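Tuvex puts its first supplier sustainability report out in October

I'm Guðlaug Baldursdóttir, and I look after sustainability reporting at Tuvex. We sell home goods through 28 stores and our web shop, and until now our reporting has been a few pages at the back of the annual accounts. Not many people read them (my own mother gave up on page two).

So I'm very happy to say that in October we're publishing our first stand-alone report, and it covers our suppliers as well as our own stores! We worked on it with Trisow, the advisory firm, who sat with us through a lot of long spreadsheets and even longer phone calls.

We sent a questionnaire to 400 suppliers. It asks about energy, packaging, wages and freight, and I'll admit the first draft was far too long. Moataz Zaki at Trisow cut it down with a red pen and no mercy whatsoever. "If a supplier needs a consultant to fill in the form, the form is wrong," he told us, and I've had that taped to my monitor ever since.

The answers now live in Clirnenura, the reporting tool our buyers use when they renew a contract. That was the part I cared about most. A buyer picking between two towel makers can pull up the packaging figures right next to the price. 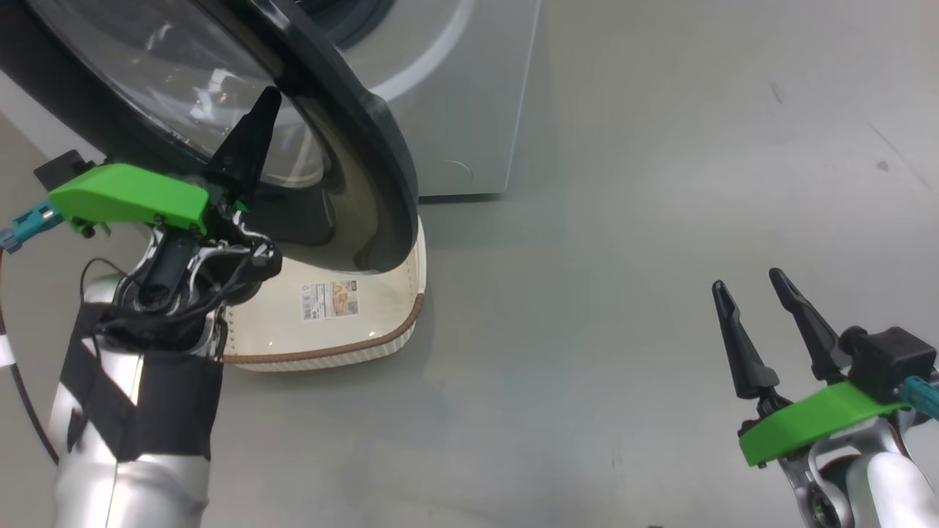 Ó Dubhghaill, one of our longest-standing textile suppliers, tried the whole thing out early and sent back pages of comments, bless them. The freight section is much better for it. Next year we'll visit up to 120 supplier sites to check the answers in person, and the findings go in the following report, good or bad.

The report will be free to download from the Tuvex website, with a short version for anyone who'd like the main points over a cup of coffee. Press questions can come straight to me through the Tuvex press office. I do like talking about this stuff, so please call!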